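Tuesday, 9:40 p.m.
Posted by the author

Print this page | E-mail this page

Got the water bill today. 2,464 gallons, against 1,804 for the same stretch last year. I read the meter again after supper with the flashlight and it wasn't moving, so the leak I fixed under the side spigot was the only one. The difference is money down the drain, or into the flower bed, where the mint has done very well out of it.

I went to Gridport in the morning for the washers and came home with washers, a roll of pipe tape, a new hose nozzle and two bags of potting soil I hadn't planned on. The road past the grain elevator is down to one lane again. They had it down to one lane in the spring too, and as far as I can tell they're digging up the same piece. I waited through three turns of the flagger's sign and ate the sandwich I was saving for noon.

The hardware store has moved the plumbing aisle to where paint used to be. The old layout was bad but I knew it. The clerk sent me to the wrong end twice. The washers come in a pack of 40 now. I need two. The rest went in the coffee can with the other washers, and I expect I'll buy another pack in five years when I forget about the can.

Back home by eleven. Cleaned the gutters on the north side while it was still cool. Mostly maple seeds and grit off the shingles, and one tennis ball. The bracket over the kitchen window has pulled loose again. I put a longer screw in it and it held when I leaned on it, but the board behind it feels soft and I'll have to look at it properly before the snow. I don't want to pay somebody to replace the whole run if it's only that one section.

It got up to 74 by two o'clock. Good drying weather, so I washed the blankets and hung them on the line and left them there until five. They still smell a little of cedar from the chest.

Picked what was left of the beans. They're tough now and I should have pulled the plants a week ago. The tomatoes are slowing down but still coming, and the small yellow ones have split from the rain over the weekend. I cut around the splits and put them in a pot with onion. The squash is finished. I pulled the vines and found borers in two of the stems, which explains August. Next year I'm going to try the late planting, in the other bed, and cover it until it flowers.

Wrote to Pilivwood about the bookcase. The second shelf is still bowing and the replacement pins they mailed are the same size as the first ones. I kept it short and put the order number at the top this time. The last letter ran to a page and I don't think anyone got past the first paragraph. If I don't hear back by the end of the month I'll cut a strip of oak and glue it under the front of the shelf myself. I'd probably have had it done by now if I hadn't started writing letters.

Read for an hour in the afternoon with the back door open. I'm two-thirds through the book about the canal and have reached the part where they run out of money for the second time. There's a map in the front but it leaves off half the towns he mentions, so I keep the road atlas next to the chair. 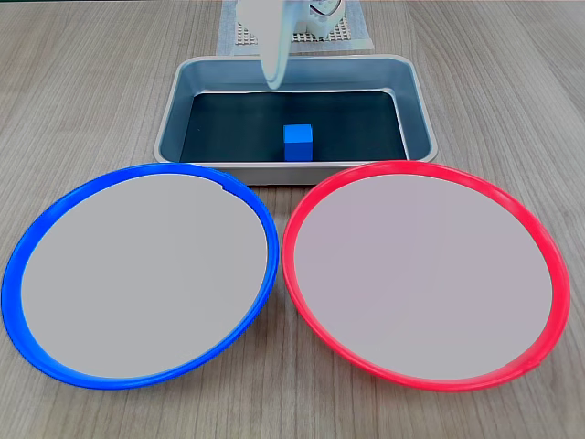

Supper was the tomatoes and onion over rice, with a heel of bread. I made a pot of the Tsegaye coffee afterward, which was a mistake at that hour, and I'll be awake until one. It's good coffee though. I grind it coarser than the bag says.

My neighbor across the road came over at dusk to ask whether I'd heard the dogs last night. I hadn't. Something got into her trash and dragged it down to the ditch. She thinks raccoons and I think she's right. I lent her two bungee cords for the lid and she gave me a jar of pickled beets. I came out ahead on that.

The Gustutach radio is acting up again. It holds the station for ten minutes and then drifts into the preacher from across the state line. I moved it to the top of the refrigerator and it was better, so it may stay there.

Tomorrow: pay the water bill, take the bean plants to the compost, look at the soft board. Call about the furnace before everybody else does. Need eggs and lamp oil.

Print this page | E-mail this page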